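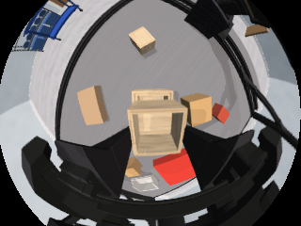
Vilow Releases Grindari 36, a Simulation Package for Mixed-Bin Picking

HIMARMONT, July - Vilow today released Grindari 36, a simulation package for companies that plan, test and tune robotic bin picking. The package lets an engineering team build a virtual work cell, fill a bin with mixed goods, and run a two-finger gripper against it before any hardware is ordered or moved.

Grindari 36 replaces Grindari Base, which handled only closed boxes of a single size per run. The new release accepts open-topped crates, shallow trays, cartons and small blocks in the same bin. Open containers have been the most common request from customers in parts supply and returns handling, where a gripper has to close on thin side walls without pushing them inward.

"A closed carton is a simple shape to plan for," said Yu-ting Shek, product manager for Grindari at Vilow. "A crate with no lid gives the planner more than one way in. It can take the outside of both walls or it can take one wall from the inside, and the right choice depends on what is lying next to it. The old version could not represent that choice. This one can."

The wrist view has also been rebuilt. Grindari 36 renders a wide, round field of view from the wrist, with the gripper fingers, arm links and cables included in the picture. Earlier versions left the cables out. Customers who trained a picking model on those views reported more false detections after moving to the real cell, where part of the view is always blocked by the arm. Surroundings outside the bin, such as shelving carts and floor areas, can be placed and rendered as well.

The package ships with 4,000 prepared object models. Users can add their own from standard CAD files or enter outside dimensions and wall thickness by hand. Surface finish, weight and friction are set per object. A drop tool releases the selected goods into a round or rectangular bin and lets them settle, so each run begins with a different layout. Layouts can be saved and replayed with a changed finger shape, approach angle or closing force.

Himarmont, which supplies packing lines to regional distributors, used a pre-release version to select finger pads for a returns station. Saeed Mousavi, lead controls engineer at Himarmont, said his team compared six pad shapes over 60 saved layouts.

"We had planned to machine all six," Mousavi said. "We machined two. The narrow pads did well in the open part of the bin and poorly near the rim, and we could see that in the log on the first afternoon."

Each run produces a log with the grasp chosen, the grasps rejected, contact force at each finger, and the time from first view to lift. Logs export as plain text or as a table. Still views can be exported with or without object labels.

Known limits are listed in the release notes. Soft goods, bags and liquids are not supported. Clear and translucent plastics are rendered, but depth readings from those surfaces are simplified and should be checked on real parts before use in production. Suction tools are planned for a later release.

Grindari 36 runs on a single workstation with a supported graphics card. Licenses are sold per seat, by the year. Current Grindari Base customers may move to the new release at no charge until their present term ends, and saved Base projects open without conversion. A full-feature trial runs for 90 days. Installation and training in northern markets are handled by Hauksdóttir, Vilow's service partner.

About Vilow
Vilow develops planning and simulation software for robotic handling. Its products are used by machine builders, packing line suppliers and warehouse operators.

Press contact: Solange MacPherson, Vilow Communications
Technical questions: Yi-chun Yeh, Grindari Support

Last updated: July

This site uses cookies to remember your settings and measure traffic. Accept all | Manage choices

© Vilow. All rights reserved. | Contact | Back to top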